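Mokdale Motorcycle Owners' Club
Minutes of the committee meeting, 28 Mar 2024

Present: 13 members, which is a quorum if you count the one asleep by the radiator. The secretary counted him.

1. Previous minutes
Approved with one correction. The Sullov ride was stopped by fog, and the word "cowardice" is struck from the record.

2. Leadership change at Sibiya
The factory has a new chief executive, its third since we began taking an interest. The chair read out the letter to owners' clubs, which promises a wider range of twins and "a renewed conversation with riders." Members asked whether the conversation might cover the fuel pump. The secretary will write again. The last letter was answered with a brochure.

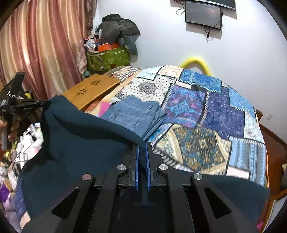
3. Spare parts
The group order for clutch plates stands at 49 sets. The dealer in Weradholm has quoted a delivery date of April and declined to say which one. Deposits stay in the club account until boxes arrive. A motion to drive over and stand in the showroom looking disappointed was carried, 8 to 5.

4. Spring ride
Route agreed: Mokdale to Weradholm by the reservoir road, 73 miles with one fuel stop. So far 17 bikes are signed up.

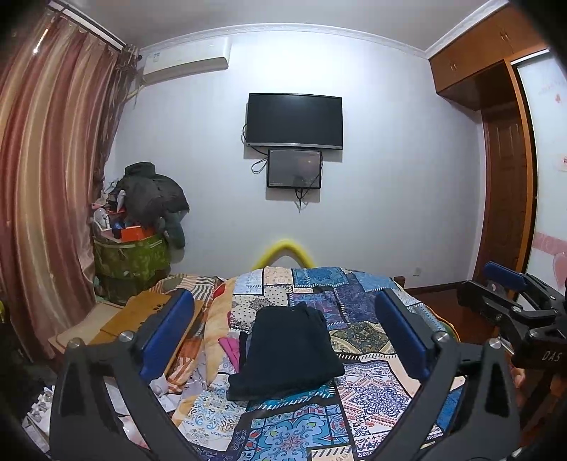

Anyone whose tank won't make it to Sullov should say so beforehand, and not on the shoulder with a thumb out as happened last fall. The lunch place has asked us to park behind the building this time. Two members objected on the grounds that nobody can admire the bikes back there. The lunch place's position was noted and will be respected.

5. Any other business
The torque wrench is still missing. The borrower is asked to return it, no questions asked, although several were asked at the meeting.

Closed when the hall lights went off. Next meeting in April, same room.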